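Setting Up a Pair of Hand-Held Grippers for a Microwave Task

5 min read

I love this part of the job! A pair of hand-held grippers looks simple next to a full arm, but the setup decides whether your recordings are worth keeping. We wrote this up after the Sterkia build, where we threw out 331 takes over one badly seated marker cube. You can do the whole thing in a morning.

What you need

- two hand-held grippers with their cameras and marker cubes
- wrist straps
- a small hex driver and a lint-free cloth
- a table you can walk up to from the front
- a microwave with a side-hinged door, plus a few light props

Step 1. Seat the cubes

Set each gripper down and press its cube onto the mount until it stops. Tighten the screws a little at a time, going corner to corner. Now try to wiggle it. If you feel any play at all, take it off and start over. Wipe every printed face with the dry cloth (no cleaner – it can dull the black squares).

Step 2. Check the jaws

Squeeze the trigger slowly all the way, then let go. Both jaws should meet in the middle and come back at the same speed. If one drags, look for grit in the joint before you touch the spring. On our Stimis pair the spring was fine every single time and the joint was dirty every single time.

Step 3. Lay out the table

Put the microwave where you can reach the door without stretching, and keep the edge of the table in front of it clear enough for both hands. Open the door all the way and make sure it has room to swing. Then add the props. We like a mix of shapes, and artificial flowers are great because they're light and awkward to grab.

Step 4. Take your starting pose

Stand square to the table with the grippers side by side, jaws pointing forward. Hold still for a count of 2 before you move. Then check the head view and a gripper view against each other.

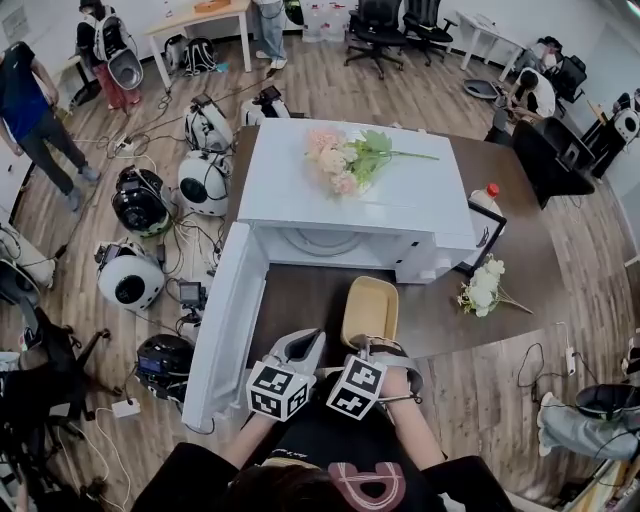

The open microwave from the head view, then from one of the grippers:

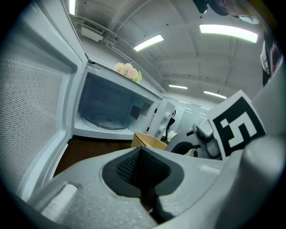

Filed under: Workcell Setup

Step 5. Read the two views

In the head view, you want both cubes showing and the whole front of the microwave. In the gripper view, look for the inside of the oven. The lens is very wide, so straight edges near the border will bend and ceiling lights will sneak in. That's fine! What you don't want is a light washing out a marker. Tilt your wrist and watch for it.

Step 6. Do a dry run

Reach in, touch the turntable, back out, close the door, open it again. Go slower than feels natural. If tracking drops when your hand is inside the oven, lower the table or step a bit closer, then try again.

Upkeep

We log trigger pulls, and around 2,000 is when our jaw pads start to slip. Swap both sides together. The current Plurncombe set is at 1,505 and still grips nicely, so I'm leaving it alone for now. Check the strap too, especially where it folds, and recheck the cube screws any time a gripper gets bumped.

When you're done, store the grippers jaws up with nothing leaning on the cubes. The Hidayat settings file goes in the same folder as the day's recordings.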